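Ticket: Kassendrucker am Tresen druckt abgeschnittene Bons
Standort: Virville, Cafeteria Erdgeschoss
Kategorie: Peripherie / Bondrucker
Priorität: mittel
Bearbeitung: N. Modise
Status: gelöst, Beobachtung läuft

Meldung

Seit der Umstellung auf die neue Kassensoftware Jerov werden Bons am Tresen unvollständig gedruckt. Der Kopf mit Adresse und Steuernummer kommt sauber heraus, danach fehlen rechts die letzten Zeichen jeder Zeile. Beträge mit drei Stellen vor dem Komma sind nicht mehr lesbar. Bei langen Bons bricht der Druck mitunter ganz ab, und der Drucker blinkt orange. Nach Aus- und Einschalten kommt der Rest des Bons nicht nach, der Vorgang ist in der Kasse aber als gedruckt markiert.

Der Küchendrucker im selben Netz arbeitet normal.

Umgebung

Kasse: Terminal am Tresen, Jerov mit Standardprofil
Drucker: Thermodrucker, Anschluss über Netzwerk, Papierbreite 80 mm
Druckdienst: Menance, läuft auf dem Terminal selbst
Switch: unter dem Tresen, gemeinsam mit Kartenleser und Waage

Erste Prüfung

Papierrolle gewechselt, keine Änderung. Druckkopf mit Reinigungsstift gereinigt, keine Änderung. Selbsttest am Gerät ausgelöst (Vorschubtaste beim Einschalten gedrückt halten): Der Testausdruck nutzt die volle Breite und ist gleichmäßig schwarz. Damit sind Druckkopf und Papier als Ursache ausgeschlossen.

Das Netzwerkkabel sitzt fest. Ping vom Terminal zum Drucker mit 100 Paketen, davon 11 verloren. Das ist für eine Strecke von zwei Metern zu viel. Ping zum Küchendrucker ohne Verlust.

Es sieht also nach zwei getrennten Problemen aus — eines mit dem Zeilenformat und eines mit der Verbindung.

Teil 1: abgeschnittene Zeilen

Im Druckdienst unter Geräte den Tresendrucker geöffnet. Als Profil war »Generisch schmal« eingetragen. Auf »Generisch 80 mm« umgestellt und Testbon gedruckt. Ergebnis unverändert.

Zweiter Versuch: Profil gelöscht, Drucker neu angelegt. Ergebnis unverändert.

Im Protokoll von Menance steht bei jedem Auftrag die Zeichenzahl pro Zeile, die von der Kasse übergeben wird. Die Kasse schickt 48 Zeichen, der Drucker setzt in seiner großen Schrift aber nur 42. Die Einstellung liegt damit in der Kasse und muss dort geändert werden:

1. In Jerov als Administrator anmelden.
2. Stammdaten, Drucklayouts, »Bon Tresen« öffnen.
3. Schriftart von B auf A stellen und Zeilenlänge auf 42 setzen.
4. Speichern und die Kasse vollständig beenden. Abmelden reicht nicht, das Layout wird nur beim Start geladen.
5. Kasse neu starten, Testbon mit einem Betrag über 100 Euro drucken.

Punkt 4 hat mich eine halbe Stunde gekostet. In der Anleitung steht nur »Änderungen werden sofort übernommen«. Für die Layouts gilt das offenbar nicht.

Testbon vollständig, auch die Zeile mit dem Gesamtbetrag. Artikel mit langen Namen werden jetzt umgebrochen, der Preis steht in der zweiten Zeile. Das Team am Tresen ist damit einverstanden.

Teil 2: Abbrüche bei langen Bons

Kabel zwischen Drucker und Switch getauscht. Paketverlust unverändert. Drucker am Switch auf einen anderen Port gesteckt, unverändert. Netzteil des Druckers gegen das Ersatznetzteil getauscht, unverändert.

Danach die Adressen verglichen. Der Tresendrucker hatte eine fest eingetragene Adresse, die gleichzeitig im Bereich für die automatische Vergabe liegt. Laut Liste im Router ist sie auch an ein Tablet mit dem Gerätenamen Nakpan vergeben. Sobald das Tablet im WLAN aktiv ist, gibt es zwei Geräte mit derselben Adresse. Das passt zu der Angabe, dass die Abbrüche vor allem vormittags auftreten. Dann wird mit dem Tablet die Bestellung für den nächsten Tag gemacht.

Durchgeführt:

1. Im Router den automatischen Bereich verkleinert.
2. Dem Drucker eine feste Adresse außerhalb dieses Bereichs gegeben.
3. Adresse in Menance nachgetragen, Dienst neu gestartet.
4. Tablet aus dem WLAN genommen und neu verbunden.

Ping mit 100 Paketen wiederholt, kein Verlust. Danach einen Bon mit 30 Positionen gedruckt, vollständig und ohne Unterbrechung. Das Zeitlimit im Druckdienst stand auf 90 Sekunden und ist so geblieben.

Nebenpunkt: Artikeltasten

Beim Testen ist aufgefallen, dass die Gebäcktasten auf der zweiten Seite der Kasse durcheinander sind. Der Donut mit Schokolade und Streuseln lag auf derselben Taste wie der gelb glasierte, und für die rote Glasur gab es keine Taste. Es wurde dann »Donut sonst.« gebucht. Die Tasten sind jetzt getrennt angelegt, alle mit demselben Steuersatz wie vorher. Für die Kachelbilder in der Kasse fehlen noch Einzelaufnahmen, vorerst zeigen die Tasten nur Text.

Donuts am Tresen:

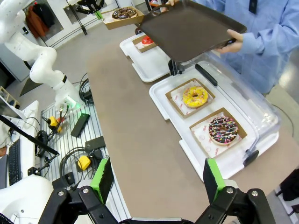
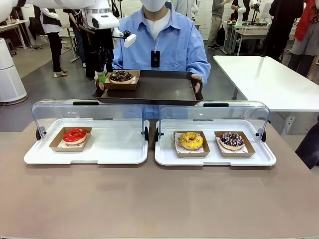
Nachkontrolle

Rückmeldung vom Tresen am Folgetag um 11 Uhr: keine abgeschnittenen Bons, kein orangefarbenes Blinken. Tablet und Drucker waren den ganzen Vormittag gleichzeitig in Betrieb.

Eine Abweichung bleibt. Bei Kartenzahlung wird der Händlerbeleg weiterhin in kleiner Schrift gedruckt. Der Beleg kommt fertig formatiert vom Kartenleser und läuft nicht über das Layout der Kasse. Er ist lesbar und vollständig, daher keine Änderung.

Offen

Die Bons, die als gedruckt markiert sind, aber nie vollständig herauskamen, lassen sich in Jerov unter Journal, Belegkopie erneut ausgeben. Die Buchhaltung möchte das nur für Vorgänge mit Bewirtungsbeleg. Die Liste dazu steht noch aus.

Der Küchendrucker hat ebenfalls eine feste Adresse, sie liegt außerhalb des automatischen Bereichs. Kein Handlungsbedarf.

Netzplan am Standort aktualisieren. Der Ausdruck im Schrank stammt noch aus der Zeit vor dem Tablet und zeigt den alten Router.

Ticket bleibt bis Ende April auf Beobachtung und wird danach ohne weitere Rückmeldung geschlossen.

N. Modise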